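Citiren 十二月起在 Brinomport 推出家居用品“以修代换”服务

（Brinomport 讯）家居用品零售商 Citiren 宣布，将于十二月在 Brinomport 的门店启动旧物维修与零件补购服务。顾客可以把破损的枕套、靠垫套、调料瓶和小型收纳用品带到店内，由店员检查后决定修补、更换零件或回收。服务先在 Aravena 街门店试行，再扩展到 Ivurach 区的两家门店。

Citiren 此前每年处理大量退货和报废品，其中不少只有一处小毛病：拉链脱齿、瓶盖开裂、挂钩断掉。过去门店没有零件，顾客只能整件重买。新服务上线后，公司会单独出售 19 种常用零件，包括瓶盖、密封圈、研磨芯、拉链头、包边条和挂篮钩。零件价目表张贴在收银台旁，网店同步更新。

“我们的客服信箱里，问得最多的就是能不能只买一个盖子。”项目负责人 Macarena Huenchumán 说，“以前只能回答没有，现在库房里给这些零件留了固定的货架。” 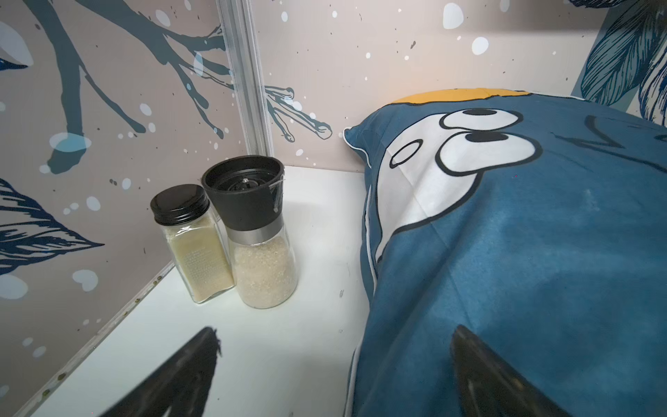
玻璃调料瓶的盖子坏了，可以单独更换吗？
凡瓶口尺寸与店内零件相符的玻璃瓶都可以单独换盖，不限购买渠道。顾客须把瓶子倒空、洗净、晾干后带来，店员用量规核对瓶口，符合的当场更换，只收零件费。瓶口有缺损或裂纹的不予更换，可以留在店内回收。

研磨瓶的处理办法略有不同。研磨芯磨损后，店员会先拆开清理，清理后仍不能正常出料的再换新芯。店方提醒，盐和香料不宜共用同一个研磨芯，潮湿的粗盐容易结块，用过后应盖好，远离灶台蒸汽。

纺织品维修由 Maximiliano Bustos 带领的缝纫小组承担。小组设在 Aravena 街门店二楼，接收枕套、靠垫套、桌布和窗帘，主要项目有接缝开线、拉链更换、包边脱落和小面积破洞修补。顾客送修前须自行清洗，填充物潮湿或有霉斑的靠垫不收。一般修补在 10 天内完成，遇到需要配色的包边，时间会长一些，店员会在收件时告知。

“包边最费工夫，转角处要拆开一段重新缝，不然会起皱。”Bustos 说，“印花布我们尽量从背面补，正面的图案能不动就不动。”
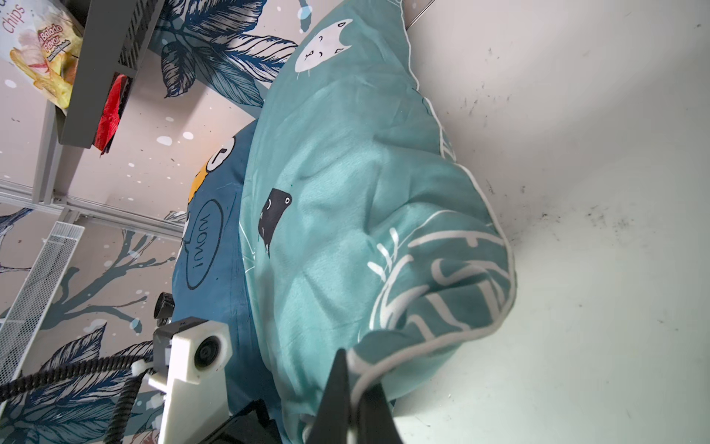 印有卡通猫图案的蓝绿色枕头，带白色包边。

送修物品按件计费，收费分为三档，由店员在收件单上注明。报价超过同类新品售价一半时，店员会先联系顾客，得到同意后再动工。完工物品在店内保留 12 周，逾期未取的，公司将再次通知，之后转入回收渠道。维修过的部位自取件日起保修 2 个月，人为剪裁和再次撕裂不在保修范围内。

不能修复的物品也有去处。棉质布料剪开后用作仓库的包装垫料，玻璃和金属分拣后交给本地回收站，塑料件按材质标记分类。带有填充物的靠垫须先拆除外套，填充物干净完好的留作修补时补充之用。

公司同时调整了新品的设计要求。从下一季起，自有品牌的靠垫套一律采用可替换拉链，调料瓶和研磨瓶统一为两种瓶口规格，挂篮与挂杆之间改用通用挂钩。供应商交样时须附零件清单，缺少清单的样品不进入评审。Huenchumán 表示，统一规格后，库房需要备的零件种类会减少，顾客也更容易买到合用的配件。
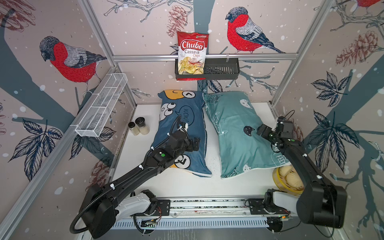
横杆上的黑色塑料挂篮，背景为红腹灰雀图案壁纸。

收纳用品方面，门店首批供应挂钩、挂篮侧扣和横杆端盖。顾客购买前最好量好横杆的粗细，或者把旧挂钩带到店里比对。挂篮本体开裂的不作修补，塑料粘合后承重不可靠，店员会建议回收。

试行期间，Aravena 街门店每周二延长收件时间至晚上七点，其他营业日在下午五点停止收件。Ivurach 区两家门店开通服务后，只收调料瓶和收纳用品，纺织品由门店代收，统一送往 Aravena 街。网店顾客可以购买零件，暂不能邮寄送修。

首月送修的顾客免收检查费，会员与非会员待遇相同。收件单一式两份，取件时凭顾客联领取；遗失顾客联的，须出示登记时使用的证件。

关于 Citiren
Citiren 在 Brinomport 经营家居用品零售，商品包括床品、厨房小件、壁纸和收纳用品，设有实体门店及网店。

媒体联络
Citiren 传讯部，Brinomport 总办事处
联络人：Macarena Huenchumán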